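20/01/2018

Quick one tonight, bike's still in the back of the ute and I've got work in the morning so excuse the spelling.

First club round of the year at Matos and I came home with a ninth, an eleventh and a DNF. Last October I'd have been stoked with the ninth. Today I was cranky about it the whole drive home.

Qualifying first. Went out on the used rear to save the good one. Dumb idea. Everyone else went out on fresh rubber while the track was still cool and by the time I swapped over it was 15 minutes left and traffic everywhere. Fourteenth on the grid. My own fault.

Race one was the ninth. Got a ripper of a start, up to tenth by the first corner, then sat behind a bloke on a Busuler for six laps who was slow in the middle of every corner and a rocket out of them. Finally got him on the brakes into the hairpin. Nearly ran off doing it. Spent the last two laps looking over my shoulder, which you are not meant to do, and I did it anyway.

Race two, eleventh. Rear went off at half distance. Could feel it sliding on the way out of the long left and just had to roll off and let people by. Horrible feeling. I'd put the softer spring in over the break and I think its too soft for me when the track gets hot. Should of tested it properly at Brirno before Christmas but I spent that whole day chasing a fuel leak instead.

Race three. Four laps, then the gearbox started jumping out of third. Pulled in. No point blowing it up for a tenth place.

So now the engine has to come out. Again. It's done 1843 km since the last rebuild so it doesn't owe me much, but the timing is lousy with Potano five weeks off. Rang around from the paddock and the parts alone came to 2299 if I do both shafts, plus 500 if I chicken out and get somebody else to put it together. I won't. Probaby. 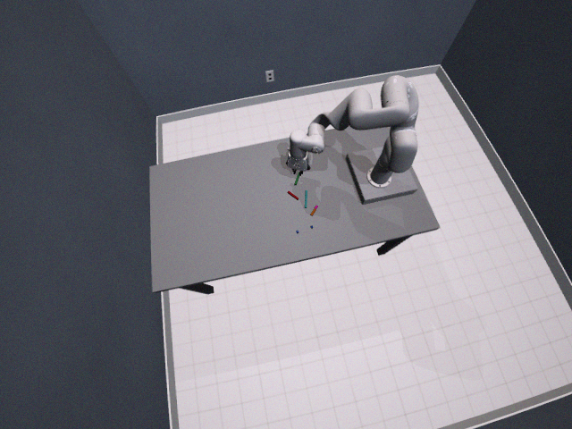 Gearbox job means I need a decent bench first, and that's the bit I keep putting off. Mine is an old door on two sawhorses and it wobbles if you look at it wrong - you can't split cases on that. What I want is one long plain top, flat grey so the little shims and circlips show up, legs that don't move, and a thick slab towards one end like the one under that robot arm, with the vice bolted down on it instead. Pale floor would be nice too. I have dropped so many washers on dark concrete.

Anyway. Plan is engine out Tuesday night, cases split by the weekend, old spring back in the shock whatever happens. Entry for Potano closes soon and I've already paid for the tyres, so 368 bucks says I'm going.

On the good side - my best lap in race one was nearly a second quicker than anything I did there last year. And the new brake pads are brilliant, no fade at all, even in the heat. Would buy again.

Need to hose out my boots. More when the engine's out.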